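Prostis Audiobook Player: a little box with buttons, and I love it

I have listened to audiobooks on my phone for years and I always assumed that was simply how it was done now. You tap the app, you tap the book, you get a text message, you read the text message, and then you have missed the part where the duke gets poisoned. So when my sister gave me a Prostis for my birthday I was polite about it and put it on a shelf. It came off the shelf in April and I don't think I've gone a day without it since!

The Prostis is a dedicated audiobook player made by Rirkow. It has four big buttons, a volume wheel, a small screen that shows you the title and the chapter, and a speaker that is much better than it has any right to be. There is no browser, no mail, no games. You load it from a computer with a cable, or over the home wireless if you have the patience to set that up (more on that further down, because it's the one thing that made me grumble).

My test book was Flondemside, the first of Évan Poulain's river fantasies, read by Roy Oakley. It runs 18 hours and I picked it on purpose. It's a long, winding story with a lot of names and two separate timelines, just the kind of book where losing your place is a disaster. If a player can get me through Flondemside without my having to hunt for the right chapter every evening, it can get me through anything.

And it did. The first thing I want to shout about is the bookmark. On most apps I've used, if you fall asleep, the book goes on without you and you spend the next night poking at a timeline with your thumb trying to find the last sentence you remember. On the Prostis you hold down the back button when you wake up and it jumps to where you last touched anything. Volume counts, pause counts, picking up the player counts if you have that setting turned on. It sounds like such a small thing. I have lost whole weeks of reading life to that problem, and here it's one button in the dark.

The sleep timer is good too. It fades down over a minute so you aren't jolted by the silence, and if you give the player a tap while it's fading, it gives you another quarter of an hour. I had it on my nightstand and got so used to tapping it that I now tap my alarm clock the same way, with no result at all.

Sound, then. Roy Oakley has one of those low, gravelly voices that turns to mud on a cheap speaker. The ferryman in Flondemside mutters nearly everything he says, and on my phone I used to turn him up and then get blasted by the fight on the bridge. The Prostis has a setting called Even Voice that pulls the quiet parts up, and for this narrator it's a wonder. I could hear the ferryman over the dishwasher. I could hear him while frying onions! I wouldn't use it for a full-cast production with music, where it flattens everything and the drums sound like somebody patting a couch cushion, but for a single reader I leave it on all the time.

Speed control goes in small steps, and the voice doesn't get squeaky until you push it well past what I'd ever want. I'm a normal-speed person. My sister listens to everything as if she were late for a train, and she says it holds up nicely for her too.

About the book itself, as I know some of you come here for that more than for the gadgets. Flondemside takes a while to get going. The first few chapters are mostly about who has the right to moor a boat where, and I will admit I rewound a couple of times out of pure confusion. Stay with it. Once Spanos turns up (he's the lock keeper's nephew, and he lies about everything, including his own age) the whole thing wakes up, and Oakley is plainly having a wonderful time with him. He gives Spanos this bright, helpful tone that gets a shade brighter with each lie, so after a while you can hear one coming before the words arrive. I laughed out loud in the supermarket. The last three hours I listened to in one go on a Saturday with the laundry unfolded next to me.

Is it suitable for kids? I'd say for a patient eleven-year-old and up. There's one drowning that is handled gently and a fair amount of threatening. My nephew is ten and wants to start it immediately, so we'll see who wins.

Back to the player. Storage is generous. Rirkow says it holds 800 books, and I haven't come anywhere near filling it. What I like is how it handles a big pile of them. You turn the wheel and it clicks through your shelf by author, and it reads each title to you in a calm voice, so you don't have to look at the screen. Series are kept together and in the right order, provided the files are labeled properly. Mine weren't all labeled properly. I spent an evening fixing that on the computer and it was oddly soothing, like straightening out a drawer.

Battery life has been great. I charge it when I think of it and it hasn't died on me yet. It charges with the same kind of cable as my phone, so I don't have to keep track of another one. There's a headphone jack, a real one, and wireless headphones work as well, although pairing them means holding two buttons and waiting for a beep that is very easy to miss.

Now for the grumbling. Setting up the wireless is a pain. You have to enter your password with the wheel, letter by letter, and if you get one wrong it clears the lot and you start over. I have a long password. I said some words. The second time I just used the cable, which took no time at all, and I've never gone back.

The bookmarks list is also shorter than I'd like in one way: you can have 500 of them across the whole player, plenty for anyone, but you can't give them names. They show up as chapter and time. When I want to go back to Spanos and the business with the goat (you'll know it when you get there) I have to try several before I land on it. A little voice note on each bookmark would be lovely. I wrote to Rirkow to say so and got a friendly reply that promised nothing.

And the clip on the back is stiff. It holds very well on a belt or an apron pocket, but it takes two hands to get it off, and I've pinched myself more than once.

None of that would stop me from recommending it. I've gotten through more books this spring than in all of last year, and the reason is silly and simple: it's in the kitchen, it's on, and it starts where I stopped. My phone stays in the hall. I don't miss the messages. The next one in the queue is the second Flondemside book, same author and, I'm thrilled to say, same narrator, and I'm already clearing my evenings for it.

If you mostly stream your books and never download, check first how your shop hands them over. The Prostis wants files it can keep. That suits me fine, as I like having them on the computer anyway, but it would be a nasty surprise to find out after you've opened the box.

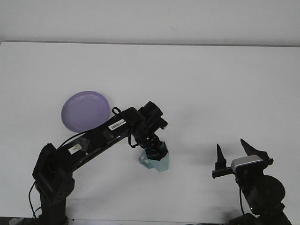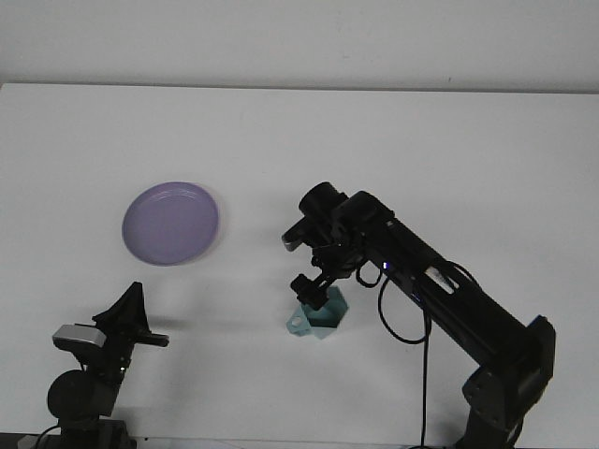 Can I keep listening to the same book on my phone and on the Prostis without losing my place?

Only by hand, I'm afraid. The player doesn't share its position with any phone app, so you need to note the chapter and time from the screen and go to that spot on the other device. I tried it for a couple of days with Flondemside and then gave up and kept the book on the player. If switching back and forth is a big part of how you listen, an app will serve you better.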